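Chapter 4
Stock and Storage

After reading this chapter you should be able to:
-- explain why a business holds stock
-- work out a simple reorder level
-- describe the costs of holding too much or too little

4.1 What stock is

Stock is the name given to the goods and materials a business keeps until they are used or sold. A bakery keeps flour. A printer keeps paper and ink. A shop keeps whatever is on its shelves, together with anything in the back room that has not yet been put out. Accountants divide stock into raw materials, work in progress and finished goods, and we shall use these terms throughout the chapter.

Skalier is a small homeware shop in the market town of Brovlow. It sells table linen, toys and kitchen goods, most of them bought from a wholesaler in Prevberg. At the end of December its stock was valued at £1,395. The shop had paid for these goods but had not yet received any money for them.

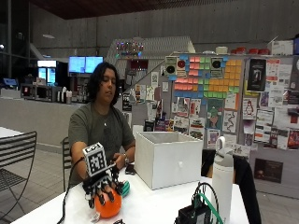 Why does a shop keep more goods than it expects to sell in a day?

Deliveries do not arrive every day, and sales cannot be predicted exactly. The extra goods cover the time between one delivery and the next, and any day when more customers come in than usual.

4.2 The reorder level

The time between placing an order and receiving the goods is called the lead time. Skalier sells 11 tea towels a day, and its wholesaler has a lead time of eight days. During that time the shop will sell 88 tea towels. It also keeps 20 in reserve -- this is known as buffer stock. The reorder level is therefore 88 plus 20, or 108. When the number of tea towels falls to 108, a new order is placed.

If the lead time grows longer, the reorder level must rise. If sales slow down, it can be lowered.

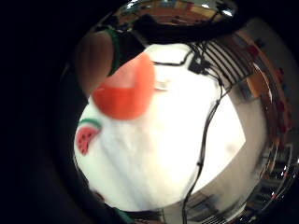 The buffer itself has to be chosen with some care. A large buffer makes it less likely that the shop will run out, but it takes up shelf space and ties up cash. Printed fabrics may also go out of fashion, and a pattern that sold well in summer may have to be reduced by the autumn. A small buffer costs less to hold, though one late delivery can leave the shelf bare.

Marinescu, a larger firm in the same town, deals with this by using 2 suppliers for its best-selling lines. Each charges slightly more than a single supplier would, as the orders are smaller. The arrangement is looked at again in section 4.5, where the cost of running out of stock is worked through in full.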